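What Is Terrazzo, and Where Does Marble Come From?

Look down next time you are in a school hallway, a train station or an old library. The floor may be full of little colored chips, set in something smooth and hard. That kind of floor is called terrazzo. You say it like this: tuh-RAHT-so.

Terrazzo began in Italy hundreds of years ago. Workers who cut marble for grand houses had a lot of broken bits left over. They pressed the bits into clay and rubbed the top flat with heavy stones. It made a strong floor, and the chips cost very little.

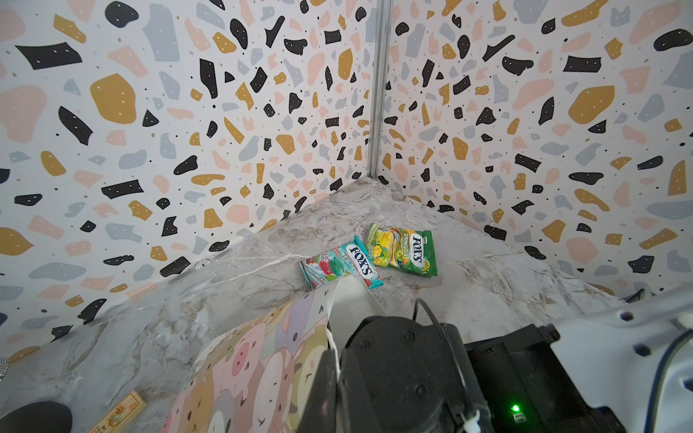

Page last changed: January

How is a terrazzo floor made today?

First, workers lay down a flat base. Next they put in thin metal strips, which split the floor into parts. The strips help to stop cracks, and they also let the workers use a different color on each side.

Then comes the mix. It is made of stone chips stirred into wet cement or a kind of plastic called resin. Glass and bits of shell can go in too. The mix is poured between the strips and left to get hard.

At this point the floor looks dull and bumpy. A grinding machine rolls over it and wears away the top layer, and the chips begin to show. After more grinding and a polish, the floor is smooth. The station hall in Hetby has a terrazzo floor with 57 metal strips in it, and the one in Rindano has 363.

What is marble?

Marble is a rock. It starts out as limestone, which is mostly made from the shells of sea animals that lived long ago. When limestone is buried deep in the ground, heat and pressure can change it. Tiny crystals grow and lock together, and the limestone becomes marble.

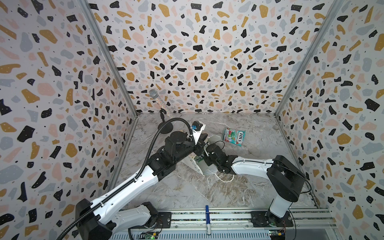
Pure marble is white. The gray and brown lines that run through a lot of it are called veins. They come from clay, sand or iron that was mixed in with the limestone. Iron can also turn marble pink, red or yellow.

The old quarry at Lacson cut gray marble for almost 2 centuries. Its biggest block went to the town hall in Tretine, where it was sawed into 3723 small tiles.

Is it always real stone?

No. Stone is heavy and takes a long time to cut. Many walls and tables have a printed pattern in place of stone - paper, plastic or vinyl with a picture of chips or veins on it. To check, look for a part that repeats. Printed patterns start over after a while, but in real stone no two parts are quite the same.

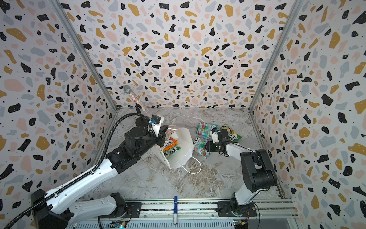 Terrazzo-patterned wallpaper with a marble-patterned floor.

Words to know

Quarry - a place where rock is cut out of the ground.
Resin - a sticky liquid that sets hard.
Vein - a line of a different color in a rock.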